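Sunday, March 30, 2025

Reading about stripe rust in my lunch break

I spent two years as a field assistant at the Skokonport station before I moved to a desk job, and I still read the wheat papers when they come out. The one I got through this week is on stripe rust, and since a few of you asked what I thought of it, I wrote up my notes.

The disease first. Stripe rust is a fungus that shows up as yellow lines of spores running along the leaf. It likes cool, damp weather, and a bad case takes the green leaf area the plant needs to fill its grain. You can spray for it. Spraying costs money and has to be timed well, so breeders would much prefer to have the resistance in the seed.

There are two broad kinds of resistance. One works from the seedling stage and usually depends on a single gene. It looks great in trials, and then a new race of the fungus turns up and the gene stops working, sometimes within a few seasons. The other kind only shows in adult plants. The leaves still get some rust, but it moves slowly. It tends to last longer, and it is harder to breed for, as it comes from several genes that each do a little.

The paper looks at the second kind. The group grew 114 lines at 2 sites, Garna and Hirano, and scored the flag leaves several times each season. They matched the scores against 3000 markers and came out with 17 that held up at both places.

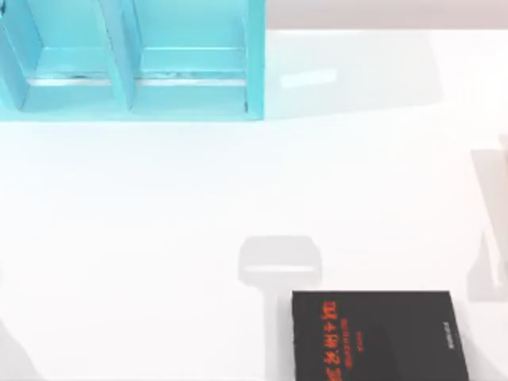 Turquoise shelf organizer and a black book on a white tabletop, computer rendering.

I like that they threw out anything that worked at one site only. Garna is dry in spring and Hirano is wet, so a marker that shows up at both is worth a second look. When I was scoring plots we had lines that looked clean for a whole season just because the rust never got going on our side of the field.

I have some complaints. The panel is small for this sort of study. With that few lines it is easy to miss genes with small effects, and the effects you do find often look bigger than they are. Most of the lines also share parents with Plasex, an older variety that was already known for slow rusting. The authors correct for relatedness, but I would have liked to see the results with the Plasex group left out.

The other thing is heading date. Early lines can dodge part of the epidemic, and two of the markers sit close to a region tied to flowering time. The paper gives this one paragraph. I think it needed a table.

The next step is crossing the better lines into something farmers would grow and testing the offspring — slow work, and most of it is walking up and down rows with a clipboard. They say the first crosses will be planted after the August harvest is cleared. I'll read that paper too when it comes.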